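Flanis Self Storage, Purkudstead
Frequently Asked Questions

Last updated 9th August

How do I rent a unit?
Reserve online or come to the front office on Barros Road. You will need a government-issued photo ID and a payment card. The lease takes a few minutes to sign, and you get your gate code before you leave.

What sizes do you have?
Units start at closet size and go up to a drive-up space that will hold the contents of a four-bedroom house. Most people moving out of a one-bedroom apartment do well with the 5 by 10. If you are between sizes, take the larger one. Moving everything to a different unit later is a full day of work, and we don't have staff who can do it for you.

Is there a minimum stay?
One month. After that the lease renews each month until you give notice. We ask for ten days' notice in writing, and email counts.
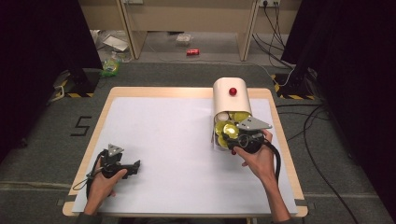
If you move out partway through a month you have already paid for, we don't refund the remaining days. Plan your move-out near your billing date if you can. Your billing date is the day you signed the lease, and it is printed at the top of every receipt.

When can I get to my unit?
The gate is open from 6 a.m. to 10 p.m. every day, holidays included. Anyone still inside at 10 can leave by entering the same code at the exit keypad. Office hours are shorter and are posted on the door.

Can someone else use my unit?
You can add two people to your lease as authorized users, and each gets a separate code. Please don't share yours. If a person who isn't on the lease asks us to open your unit, we will say no, even if that person is your spouse and has the key.

Do I need insurance?
Yes. Your belongings are not covered by our policy. Many homeowner's and renter's policies cover items in storage, often up to a lower limit than items at home. Bring us a copy of the declarations page and we will note it on your account.

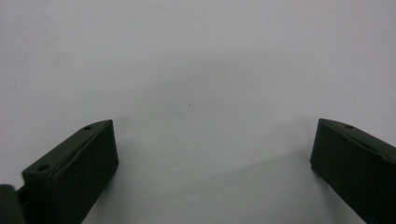

If you don't have a policy, you can buy one through Prernulel when you sign. It comes in two levels, with coverage up to $2,000 or $4,000. Neither level covers cash, jewelry, furs, or vehicles. Claims go straight to Prernulel, and the office can't tell you how a claim will be decided.

What am I not allowed to store?
No food that can spoil, no plants, no animals, and nothing that burns easily. That last group includes gasoline, propane tanks (empty ones too), paint thinner, and fireworks. Drain the fuel from lawn mowers and trimmers before you bring them in. Tires are allowed if there are four or fewer.

You may not live, sleep, or run a business in a unit.

Which units are climate controlled?
All the units in Building 2 and on the upper floor of Building 1. We keep them between 55 and 80 degrees year round. The drive-up units are not heated or cooled.

For wood furniture, photographs, records, musical instruments, and electronics, we suggest climate control if you plan to store through the summer. 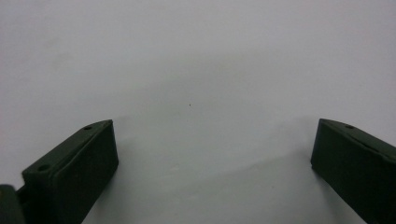 Patio furniture, hand tools, bikes, and holiday decorations are generally fine in a drive-up unit. Keep boxes off the concrete with pallets or scrap lumber, and leave a few inches between your things and the walls. Don't wrap upholstered furniture tightly in plastic. A cotton sheet lets it breathe.

Do you have carts and a loading dock?
There are carts inside both entrances of Building 1 and by the elevator in Building 2. Return them when you are done. The dock behind Building 1 takes trucks up to 26 feet. It is first come, first served, and the last weekend of the month is always the busiest.

What happens if I pay late?
A $20 late fee is added on the sixth day. On the tenth day your gate code stops working until the balance is paid. If an account stays unpaid, we follow the lien process described in your lease, which can end in the sale of the contents. Call before it gets that far. We can usually set up a payment plan.

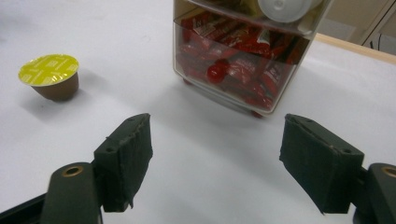

Will my rent go up?
Your rate is fixed for the first six months. After that it can change once a year, and we send written notice 30 days ahead. This year's notices go out in September.

Who do I contact with a question that isn't answered here?
Ask for Revathi Iyengar, the site manager, at the front office. After hours, leave a message with your name and unit number. For a gate that won't open, use the call button on the keypad.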